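Zellby Computer Reuse - Work With Us
Home | Shop | Donate | Repairs | Jobs | Contact
4 min read

Bench Technician, Desktop Teardown and Rebuild (part time)

Zellby takes in used office desktops, strips them, tests the parts and builds working machines out of what is left. Last year 3,105 towers came through the door and 2,322 went back out as complete computers. The rest were sold for parts or sent to the metal recycler.

We are hiring one bench technician for the Paewai workshop, starting in October. The job is hands-on and mostly quiet. You will have a bench, a rack of incoming machines and a list.

A normal shift is opening cases, pulling drives and memory, checking processor sockets for bent pins, and writing up what you find on the job sheet. Towers are worked on lying flat with the side panel off.

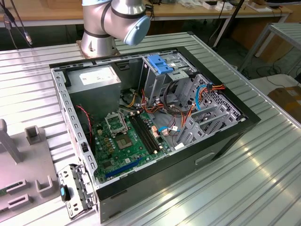
Do I need a certificate to apply?
Experience counts for more with us. If you have taken desktops apart and put them back together so that they started up, tell us which ones and what was wrong with them.

What you will do

- Remove side panels, drive brackets and drives, and keep the screws with the case they came from
- Unplug and route power and SATA cables without pulling on the wires
- Take out and refit memory, expansion cards and processors
- Log the label details of every hard drive before it goes to the wipe station
- Test power supplies and mark the ones that fail
- Clean out dust before a case is closed up

Drives matter most. Every drive is logged by serial number, whatever make it is and whatever shape it is in. A drive that can't be matched to a job sheet stops the whole batch until it is sorted out, so please be someone who writes things down.

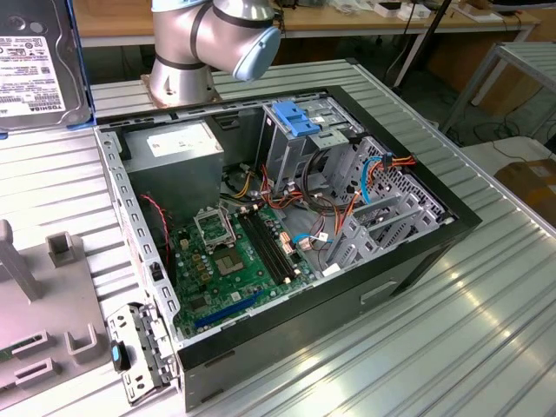 Jolene Cartwright wrote back after reading a draft of this ad that we should be plainer about the cables. In her view the sockets scare new people and the cables are what slow them down - an older case can have a power lead tucked under the drive cage, and you need the patience to trace it before you pull. She also asked us to mention that the first month is slow for everyone and that speed is not checked until after that.

What we are looking for

- Steady hands and good close-up eyesight, with or without glasses
- Able to lift 50 pounds and stand for part of the shift
- Comfortable reading part numbers and typing them into our stock system, Plula (we will train you on it)
- Careful about static. Wrist straps are supplied and have to be worn

Knowing your way around a motherboard is a plus. You do not need to know how to program or solder.

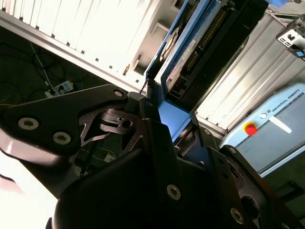 Blue enclosure with circuit board, next to the ribbed aluminum.

Hours and pay

Shifts run from 8:30 a.m. to 1 p.m., four days a week, 49 weeks a year. We close for the other three. Pay is hourly and depends on experience - ask for the current scale when you write. Parking is free behind the building, and the Brerari bus stops across the street.

After six months you can ask to move to the rebuild side, where you fit processors and memory and run the final tests. 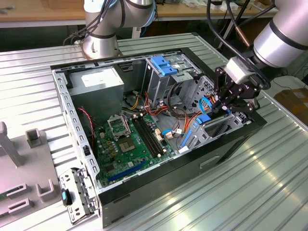 Desktop tower with the side panel off and the CPU socket open.

How to apply

Send a short letter and a list of past jobs to the Zellby front desk, or drop them off in person before noon. Put "Bench Technician" at the top. We will invite a few people in for a paid two-hour trial, which is one tower to strip and one job sheet to fill in. Tools are provided. Wear closed shoes and leave rings and bracelets at home.

We answer every application, usually within two weeks.

Previous | Next | Back to Jobs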